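KURNWOOD NEIGHBORS NEWSLETTER
Where I come from, sort of

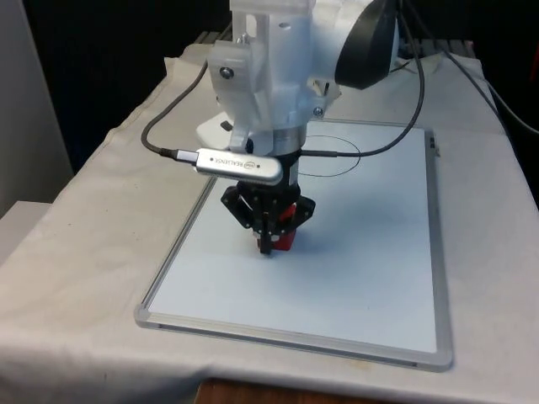
Red marker over the whiteboard.

Thursday, July 11, 2019

Quick one this month, the thing is due by supper and I'm writing at the kitchen table with the fan on. They asked for a "how I got here" piece from everybody on the street list and my turn came up. So.

Born in December, in the middle of an ice storm, at my grandmother's house. Not planned that way. The road was shut and the doctor was on the wrong side of the creek. My mother says it was a fine night otherwise. My father says he chopped wood he didn't need to chop.

We lived over a feed store till I was five. I remember the smell more than anything, molasses and dust, and a gray cat that slept on the scale. Then the store changed hands and we packed up and went to Villanueva, where my uncle had work for my dad at the cannery. One truck, two trips. My bed went on the second trip so I slept in a drawer pulled out on the floor and thought it was the best night of my life.

Villanueva was a good place to be a kid. Hot. Flat. You could ride a bike to anything worth seeing and be home when the whistle blew. House number was 2812, and I can still say the phone number too but won't, somebody else has it now. Three of us in the back bedroom, me and my two sisters, with a sheet hung down the middle for privacy that did nothing at all. We had apricots off the neighbor's tree every summer, with permission, mostly.

School I was so-so at. Liked geography. Did not like the nuns and they returned the favor. I played clarinet for a while, badly, and then the band teacher moved me to cymbals, where I got to stand at the back and wait. I still count rests when I'm in line at the bank.

At sixteen I got on at Roter, the shoe store downtown, Saturdays and after school. Measuring feet. You learn alot about people from their socks. The manager paid us in cash in little brown envelopes and I kept mine in a coffee can under the sheet-side of the bed. That money bought a car, a green one with no second gear. You went from first to third and hoped there wasn't a hill.

The car is how I left. Drove north the summer after graduation with a girlfriend from the store, meaning to be gone two weeks. She went home. I got a job at the Jindus bakery on the night shift and stayed. Rolls and sheet cakes, ten at night to six in the morning, then I'd walk home while everybody else was walking to work. I was lonesome and I was happy, both, and I ate more warm bread than a person should. I met my husband there. He drove the early truck. First thing he ever said to me was that I had flour in my ear.

We were married in the side chapel with more than 20 people in it, and it was built for fewer. My sisters sang. One of them was on key. Reception in the bakery parking lot, cake at cost.

Then the kids, the first apartment with the bad stove, the second apartment with the worse one, his mother living with us and teaching me to make dumplings by slapping my hand when I did it wrong. I could write a whole page on her and maybe will. She never did throw out a jar.

We came to Kurnwood when his knees gave out and he switched to the dispatch desk. I didn't want to come. I cried in the driveway, the lady across the street saw me and brought over a pan of noodles and never mentioned it. That was that, I guess. The kids are grown and moved off, he's been gone a while now, and I'm in the same house with the same driveway and teh same crack in it.

Things I left out: the flood, my year of selling cosmetics, the time we got lost in the fog with the canoe. Ask me at the block supper. I'll be the one with the dumplings – bring your own jar if you want some to take home.

Next month's story is from the corner house. Please get it in before the weekend, typed if you can.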